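Worside Trading — Frequently Asked Questions
Last updated September 17, 2023

What does Worside do?
We buy from factories and sell on to distributors, mostly industrial fasteners, hose fittings and packaging film. Some own production too, at the Esness plant. Fittings only there.

Is there a minimum order?
Yes. 2 pallets for film, 1 full carton for fittings. Mixed pallets OK, ask first. Fasteners go by weight, see the price list.

How long does delivery take?
From stock, 7 working days. Made to order, some 6 weeks from the day we get your signed confirmation. Not from the day of the quote — people mix these up every month.

Can I get samples?
Up to 6 pieces per item, no charge. You pay the courier. Samples aren't held back from a production batch unless you ask for it in writting. 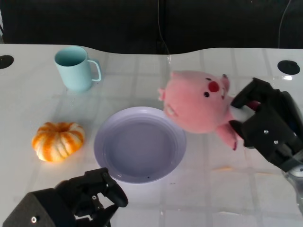
One distributor wrote in that the sample fittings came in fine but the thread size on the packing slip didn't match the catalog, and asked which one to order by. Order by the catalog number. The slip uses the old Esness codes, we are changing them in October.

Which countries do you ship to?
19 at the moment. List is on the Shipping page. If yours isn't there, write anyway, we can often go through Akgül, our freight partner.

Who pays customs and duties?
Buyer, unless the quote says otherwise. We supply the invoice, packing list and certificate of origin. Extra papers on request, allow a couple days.

Do you sell Rilter products?
Rilter clamps yes, full range. Rilter pumps no. We stopped carrying those and have no spare parts left, please dont send pump inquiries.

What are the payment terms?
First order in advance. After that 30 percent with the order and the rest before loading. Open account possible for regular buyers — fill in the credit form and attach two trade references.

Something arrived damaged, now what?
Note it on the delivery papers before you sign. Photos to the sales desk within 2 days, with the order number in the subject line. No order number, no claim number.

Can I visit the plant?
By appointment, weekdays only. Closed shoes please.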